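**Call for participants: giving spoken instructions to a block-pushing robot**

The Lacson group at the Dollonent laboratory in Plestville is looking for adults to take part in a study during May. We want to learn how people tell a robot where things should go, when they can use only their own words.

In our earlier work we collected 1600 written instructions. A model trained on them followed short sentences well, but it made many mistakes with phrases such as "a little behind" or "next to the other one". Now we need spoken instructions from people who have no experience with robots.

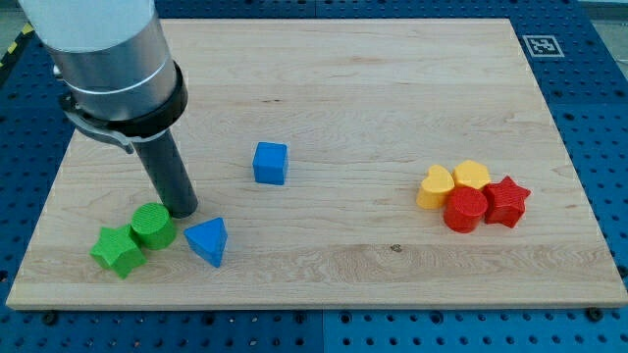 *The task board with eight blocks in four colors and the tool of the arm over it.*

You will sit at a desk and speak to the robot through a microphone. For each round you receive a goal — for example, to bring the star to the heart — and you may correct the robot at any time. You do not touch the blocks or the arm. One visit takes 3 hours with breaks, and visits are held on Wednesday afternoons.

**You can take part if you**

- are 18 or older
- speak English every day (an accent is very welcome)
- can tell red, green, blue and yellow apart

We record your voice and the movement of the robot, but not your face. You may stop at any moment and you will still receive the full payment.

To apply, please write to the Zutley study desk at Dollonent and mention "block study". Kindly tell us which Wednesdays are possible for you.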